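Edileuza Brandão had the late bench at Clesia that November, and by ten at night the building was quiet enough to hear the lift. The order was for Godoy, who wanted their lamp boards back by Friday. Each board was round and red, and each went out with its own parts.

She set the yellow trays at the two sides of the white table and put the steel one in the middle, with a clean sheet of paper in the bottom. Ilídio Veloso had taught her to use paper. Small things showed up on it.

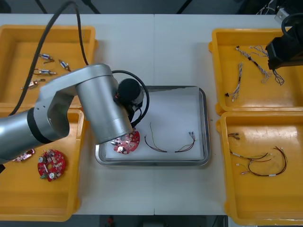
## The yellow tray

Ilídio rang at 11.

"How many have you got left?"

"Nearly done. There's a solenoid I don't like the look of."

"What's wrong with it?"

"I don't know yet. It's the one lying straight, not the tilted one."

She bent over the tray. The plastic was scuffed on the floor and there were specks up in the corner, along the seam. The solenoid lay with its plunger towards them.
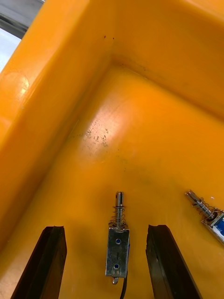 "Leave it for me," Ilídio said. "I'm in at six."

"You said that about the Lestito job."

"And I was in at six."

She wrote the job number, 698, on a slip and put it by the telephone with his name on it. Then she got her coat. The last bus to Giltarwood went at 22 minutes past, and she meant to be on it.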